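The Laundry Bed, Brarkside

Gallery — 2 pictures

Every home has a place where clean clothes go to wait. In some houses it's a chair. In our old apartment over in Brinside it was the ironing board, which had been standing open so long that guests took it for a sideboard. Since the move to Brarkside it has been the bed in the back bedroom, and I have to say the clothes have never had it so good.

The back bedroom was going to be a guest room. It still is, on paper. We have had 3 guests since October, and each of them was kind enough to say they'd slept well, and each of them first had to wait in the hall while I carried an armload of shirts to another room. The shirts went back the minute the guest's car left the street. They know where they live.

I post these galleries when I've done something to the house. Regular readers will remember the stair rail, and the long one about grout. This time what I've done is fold laundry, or begin to, on a Sunday afternoon with the window open and the radio on. If you came for the grout, it's still on the old page, all 10 parts of it.

The green sheet
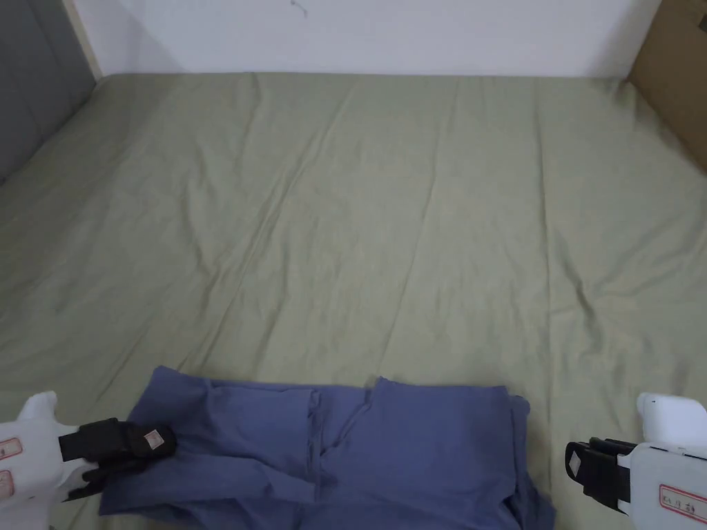
The headboard

When we bought the bed I wanted plain wood and was outvoted, one to one. The upholstered headboard won on the grounds that you can lean on it and read. I've leaned on it and read maybe twice. Mostly it collects lint, which it does very well, and the channels between the panels are exactly as wide as the one vacuum attachment I can't find.

It has grown on me, though. It's quiet, for one thing. The headboard we had in Brinside knocked against the wall whenever anyone turned over, and the neighbors on that side moved out before we did. I make no claim as to why. 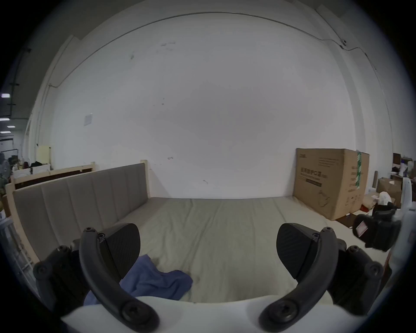
Headboard on the left, box on the right, one blue item still waiting its turn.

The folding

There are people who fold everything into small upright rectangles and file it in the drawer like index cards. I tried it for a month. The drawers looked wonderful until somebody wanted a T-shirt, and then they looked like a drawer again. My method now is half, half, and half once more, and anything that won't lie flat after that goes at the bottom of the stack where the others can lean on it.

For pants: lay them out on the bed, one leg over the other, smooth them from the waist down, then fold up from the hems. For long sleeves: fold the arms in across the back before you do anything else, or they'll get out later. For fitted sheets I have no advice. I've read that there's a trick with the corners. I've watched the trick being done, more than once, and what I end up with is a bundle. It goes in the closet behind the towels and we don't discuss it.

The bed is a good height for all this, better than the kitchen table, which has crumbs, and much better than the floor, which has me getting up from it. The one drawback is that a made bed gets rumpled when you use it as a workbench. I smooth the sheet before I start and again after I finish, and in between I try to look only at the clothes.

The wall

Yes, I've seen the scuffs. The wall was white when we got here and it's still mostly white. I bought a can of Menero touch-up paint for it, in a shade the store swore was the same, and tried a patch behind the door. It isn't the same. It's whiter, in a way that makes the rest of the wall look as if it has been smoking. So the choice is to leave the marks or to paint the room, and you can guess which one I've picked for this year.

The box

Kept for the next move, which I've promised will not happen. My side of the argument is that good boxes are hard to come by. The other side is that it's a large box and it's in the bedroom. I called Kubiak Hauling about their cardboard pickup and they have a minimum load, so for now it stays where it is.

Next time: the hall closet, if the door will close long enough to be opened.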